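发件人：Eun-ji Baek
收件人：Kuvstead 亲子手作邮件组
主题：回复：盘子和小玩意儿怎么收

2020年11月，Mohandas Marar 写道：
> 大家好，我家客厅又沦陷了。孩子的球、方块、弹珠混在一个大箱子里，
> 每次找一样东西都要整箱倒出来。Foso 的分格盒我看了，390一套，
> 格子太小，网球根本放不进去。
> 你上次说用盘子分，具体怎么弄？盘子要多深的？
> —— Mohandas

Mohandas 你好呀！

盘子这招我用了大半年，真的越用越顺手（我妈一开始还以为我要开饭，哈哈）。做法特别土：桌上摆几个浅盘，一个盘子只放一类东西，球归球，方块归方块，玩完了各回各家。

深度嘛，不用太深，有一圈翘起来的边就够了，网球放进去不会到处跑。我试过完全平的托盘，桌子一碰球就滚到沙发底下，趴在地上捞了半天！颜色我偏爱浅浅的蓝灰色，橙色的方块、黄色的球往里一放特别显眼，孩子一眼就知道哪个是哪个。我那几个是在 Sombatkul 买的，8块钱一个，摔过两回都没事。Stisance 也有类似的，边更高一点，叠起来占地方，我不太喜欢。

方块我建议买泡沫那种软软的，叠两层倒了也没声音，楼下邻居会感谢你的。木头的我家也有一套，现在只准在地毯上玩。

小球比较麻烦，比网球小的那些我还没想好，暂时先搁在桌面上，轮到收的时候再一个个夹进盘子里。我女儿倒是把这个当游戏，拿厨房夹子夹，夹稳了才算数，掉了重来。你家老二应该也会喜欢，不过夹子别买太硬的，小手捏不动。

对了，桌面最好选白的或者浅色的，东西落在哪儿一目了然。桌上的线也顺一顺，我家台灯的线老从盘子边上绕过去，收东西时总会勾到，到现在我还没找到合适的理线夹，谁有推荐的请直接回到组里。

12月换玩具的聚会我会去，多出来的两个盘子可以带给你，你先别急着下单。

Eun-ji
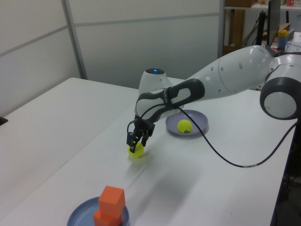

又及：聚会的地点还没收到通知，谁知道的话麻烦转发一下。我那天可能要晚到一会儿，盘子会装在布袋里，上面写你的名字。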